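How Old Computers Remembered Things on Tape

Press a key on a tablet and your game is there, right where you left it. Your drawing too, and the silly story you wrote last May. Where does it all go when the screen is dark? Into storage! Storage is the part of a computer that keeps hold of things even with the power off.

Today's storage is tiny and silent. But the first home computers had a very different way of remembering, and it made the most wonderful racket. They used cassette tapes, the same kind people played songs on.

What is on a tape?

Ask a grown-up if there is an old cassette hiding in a drawer. Inside the plastic shell are two little wheels, and wound between them is a long brown ribbon. The ribbon is coated with powder so fine you can't feel the grains. Each speck can be turned into a very, very weak magnet.

When the ribbon slides past a part called the head, the head can nudge those specks so they point one way or the other. They stay that way after the machine is switched off. Later the ribbon slides past again, and the head notices which way they point. Nudging is called writing. Noticing is called reading.

Turning a game into a song

Computers do everything with ones and zeros. A tape recorder knows nothing about ones and zeros. It only knows sound. So clever engineers found a way to turn one into the other — they gave each number its own note!

A zero might be a low note and a one might be a high note. The computer played the notes super fast, hundreds or even thousands of them every second, and the recorder taped the lot. If you listened to that tape through a speaker you heard a screechy, warbly, buzzing noise, a bit like a robot gargling. That noise was your game.

To get the game back you played the tape into the computer. It listened to each note and wrote down a one or a zero, until the whole program was in its memory again.

Try it yourself: the humming code

You need a friend, two pencils and some paper. Agree on a low hum for zero and a high hum for one. Write six ones and zeros in a row and keep them hidden. Hum them slowly while your friend writes down what they hear, then compare papers.

Did it work? Now do it faster. Now do it while somebody runs a tap! You will soon find out why tape loading sometimes went wrong. One missed note and everything after it could be nonsense.

Waiting, waiting, waiting

Joana Esteves grew up with a tape computer at home, and her favorite game was a maze called Dirninano. It took up to 18 minutes to load. She would start the tape, go and eat her sandwich, feed the rabbit, and come back to see if the title was on the screen yet.

"If my brother slammed the door, I held my breath," she told us. "Sometimes it got nearly to the end and then said ERROR. I had to rewind the whole thing and start over."

Rewinding was a big part of the job. A tape is one long line, so to reach something in the middle you have to pass everything that comes before it. Most recorders had a little counter with numbers that ticked up as the tape turned. Joana kept a notebook that said things like "Zukonby starts at 20." If she lost the notebook, she had to listen for the gap between one screech and the next.

Imagine a book where you could never flip the pages. To read chapter nine you would have to slide past chapters one through eight every single time! 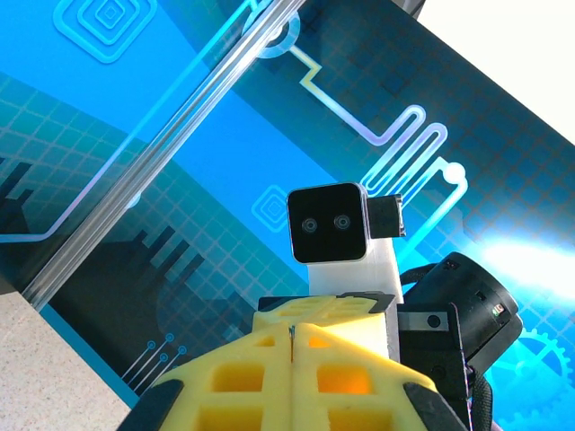

Then along came disks. A floppy disk used the same magnetic powder, but on a flat, spinning circle. The head could scoot in toward the middle or out toward the rim and land on the right spot almost at once. A game that took minutes from tape could be ready in seconds. Joana says that the first time she saw a disk drive load Dirninano she thought it was a trick.

Disks had something else that tapes usually didn't, and that was a directory. A directory is a list of everything stored on the disk and where each thing begins. The computer keeps the list itself, so there's no need for a notebook.

Is tape gone, then?

Not at all! Big companies and libraries still use tape to keep extra copies of important files. A modern tape cartridge fits in your hand and holds a gigantic amount. It is still slow at finding things, but that's fine for a copy you hardly ever need.

Bernardo Rebelo mends old computers, and he still has tapes that were recorded long before the year 2000. Plenty of them load. His oldest is a drawing program called Daso, and he plays it out loud for visitors so they can hear it squeal.

Words to know

Storage: where a computer keeps things when the power is off.
Head: the part that reads and writes the magnetic specks.
Load: to bring a program from storage into memory.
Directory: a list of what is stored and where to find it.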